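Search the archive
Home | Threads | Members | Log in

Re: [strings-and-frets] Which fingerstyle book after the beginner one?

From: Shalini Maurya

Hi Dong-hyun and everyone,

On Dong-hyun Nam's question:

> I've finished the Flostel beginner book, all of it except the
> last waltz, and I can't decide what to buy next. The Nastarach
> collection looks lovely but it's all notation, no tab. Is it
> too big a jump? I only get half an hour after tea most nights.

I went from Flostel to Nastarach myself and yes, it's a jump, but a nice one! The first dozen pieces are shorter than they look (lots of repeats written out in full, which makes the pages seem scarier). I was stuck on the third study right through March, mostly because I kept trying to play it at the speed on the recording. Don't do that. Put the metronome on something silly and slow and let your thumb get used to the bass line first.

The lack of tab bothered me for a fortnight and then it didn't. There are left hand fingerings above nearly every bar, and once you've got those you can work out where you are on the neck. What I do miss is any help with the right hand, so I pencil in p, i, m, a wherever I come unstuck. My copy is a right mess now.

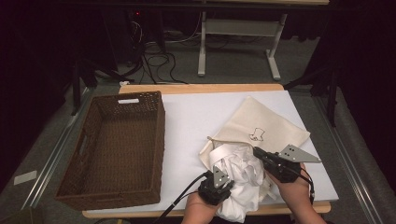
Wicker basket and drawstring bag

If you'd sooner keep the tab, Kazue Shibata swears by the Pestulo one, the green edition with the folk tunes. She lent me hers and I liked the airs very much, though the ragtime section at the back is murder on small hands. It's 129 pages and spiral bound, so it stays open on the stand, and I can't tell you how much I've come to care about that. Nastarach is glued and shuts itself halfway through a piece unless you bully the spine.

One warning: the older printing of Nastarach has a wrong note in the second line of the barcarolle, a G natural that should be sharp. Danica Kubíček spotted it and I'd been happily playing it wrong for weeks (I'd even got to like it).

Hauwa, do you still have the duet parts? I'd love to try the slow one before the summer get-together if you fancy taking the lower line.

Happy plucking,
Shalini

Share | 3 comments | Reply to list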